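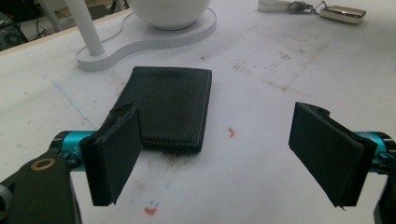
Figure 1. The wallet on the white table, before unpicking of the seams.

Repair and Study of a Stitched Leather Wallet
Report for the course Materials and Small Leather Goods
Student: Imre Vass
Supervisor: Eluned Lewis
Submitted November 10, 2024

1. Why I chose this object

In our course every student must take one used object of everyday life, study how it is made, and repair or copy one part of it. I chose a leather wallet. Most people open and close such a thing many times in a day and do not look at it. I also wanted an object with visible hand or machine stitching, as my previous project (a canvas tool roll called Hutport) was all glued and riveted and I learned very little about thread from it.

The wallet was given to me in July by Tamás Dobos, who had stopped using it. He does not remember where it was bought. There is a word "Usska" stamped on the inner pocket, but I could not find any maker with this name, so I treat the origin as unknown.

2. The outside

The wallet is of dark gray leather with a fine pebbled grain. The shape is a rectangle and the corners are slightly rounded. The thread is light in color and stands out well against the leather, and in Figure 1 it can be followed on the right edge and on the near edge. At the near end it is also seen that the edge is thicker, because the leather is folded and there are several layers together. This thicker edge became the main subject of my work.

I first thought the pebbled grain was pressed into the leather by a plate. Under the magnifier in the workshop I saw that the grain stretches a little at the fold, and Ms. Lewis told me this is possible with both natural and pressed grain, so it proves nothing. I leave this question open.

3. Taking the seam apart

I opened only the short edge. Before cutting I marked the stitch holes with chalk pencil, then cut every third stitch from the inside and pulled the thread out with tweezers. In the opened part I counted 353 holes over all layers. The count was necessary for calculating how much thread I should prepare.

Between the outer leather and the pocket there was a thin strip of stiff paper. I did not expect it. It was broken in two places, exactly where the wallet bends when one sits on it. I replaced it with a strip of thin leather board, cut with the same width but 3 mm shorter, so that it does not press on the corner.

4. Sewing again

For the new seam I used waxed polyester thread from the workshop shelf, brand Kozma, in a cream color. The length I cut was 415 cm in total, in several pieces, which was too much. I have a good amount left over.

I sewed with two needles in saddle stitch, using the old holes. My first attempt was poor. The tension was different on the two sides and the stitches leaned in both directions -- Živko Kos, who sat next to me, noticed it before I did. I removed eight stitches and started again from the corner, this time always putting the left needle first and pulling both threads with the same count in my head. The second attempt is acceptable, although at the rounded corner one hole tore a little and I had to close it with a drop of glue.

The edge was then sanded with fine paper, moistened and rubbed with a bone folder. I did not dye it.

5. What I observed

The repaired edge is firmer than the other one. Ferdinand Rüegg tested the wallet for a week with his own cards and said that it opens more slowly at first but feels solid. He also complained that the coin pocket is too small, which was so already.

My seam is less regular than the original. The old stitches have all the same slope and I believe they were made by machine, but I have only my eye as evidence. The new thread is also slightly more yellow than the old one, and in daylight this is visible.

6. What I would do differently

I would order the thread in two or three tones and compare them on the leather before deciding. The shop Flultari sends small samples, I learned this too late. I would also practice the rounded corner on scrap leather for at least one full afternoon. And I would weigh the wallet before the repair, since I weighed it only after and now I have nothing to compare with.

The wallet, the old thread and both halves of the paper strip are in the course cabinet, in the envelope with my name.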